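Boxes, Boxes and More Boxes: Our February Packing Gallery

Hi again! If you read my last post you know the Plilomska candle orders got away from me a little. We had 100 of them to send out, all in plain white boxes, and every single box shows up as a flat sheet that needs folding. I used to dread this part. Now I kind of love it (put on a long playlist and it goes by pretty fast).

A bunch of you asked which boxes we use and how they go together, so I put this page up for the Drerstead shop crowd and anybody else who mails small breakable stuff. We get ours from Zein in bundles of 24, and they take up hardly any space on the shelf until you fold them, at which point they take over your life.

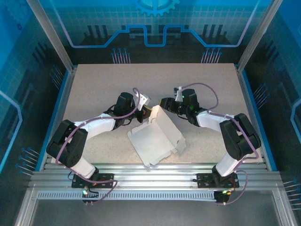

Photo: Lorkotar / Plilomska packing gallery

One white box, partway there! I'm fond of this stage, with one flap standing up and the bottom section still spread out flat on the tabletop. It looks like nothing much yet, but the creases are what matter. Get those good and sharp and the rest of the box practically wants to close.

And look at that speckled beige top. I want one. My own packing table is dark brown and shows every crumb of cardboard dust, so I'm wiping it down all day long.

A few folding notes, for those who wrote in:

Crease everything before you tuck anything. I skipped this on my first 18 boxes and ended up with bulgy corners on most of them, and I had to flatten them out and start over. Not a fun evening!

Fold toward you, then press the crease with the side of your thumb or the back of a spoon. A spoon is so much kinder to your hands.

White cardboard picks up fingerprints like crazy. Wash up first, and keep your coffee on another table (ask me how I know).

I do 40 at a sitting, then stop for lunch. The folded ones get stacked in the hallway with their lids open, ready for tissue paper and a candle each.

Next up is labels, and I still haven't picked between the kraft ones and the cream. Leave me a comment if you have a favorite, I'm ordering them this month either way!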